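Bench notebook, gripper pair, Skevholm room
2021-01-22

Spent most of the session on the two hand-held grippers, so these notes are mainly for Teodor Eide and for me when I forget all of it by next week.

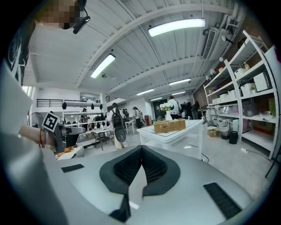 Marker side of the second gripper, seen from the first one. Grid table behind.

Started with the marker mount. Teodor had seen the pose jump on the Stevens recordings, up to 6 mm between one pass and the next, and we'd both been blaming the software (sorry, software). I got hold of the marker plate and wiggled it and there it was — play in the mount, just enough to feel with a fingernail. Took the plate off, cleaned the old glue out of the seat, put it back with fresh screws and a drop of the blue threadlocker. Let it sit over lunch before touching it again.

Ran the check after that, same as always, 200 frames with both grippers held still. Lost the marker in 27 of them, and nearly all of those were when I tilted my wrist to scratch my nose, so I'm calling that mine! Did it again, sitting properly, and lost 2. Good enough for me.

Still don't love the ceiling lights. If the marker tips back too far it picks up glare and the corners go mushy. Matte print would fix it. Udex can do matte but wants a minimum order, Clalbridge quoted us in October and I can't find the email — Teodor, do you have it?

Padding: pressed all over the V mount with my thumb, nothing lifting, left it alone. The spare pads are in the drawer with the hex keys, and the bag is labeled now.

One more thing, the trigger on the first gripper is a bit sticky on the way back. Not every pull. I blew it out with air and it got better but not all the way, so I'd like to open it up before the next long run. Don't use oil on it, we tried that on the old pair and it gummed up in a week.

To do:
trigger spring, open and look
matte markers, find the Clalbridge quote
rerun the Stevens set with the tightened mount
order more threadlocker, the bottle's nearly out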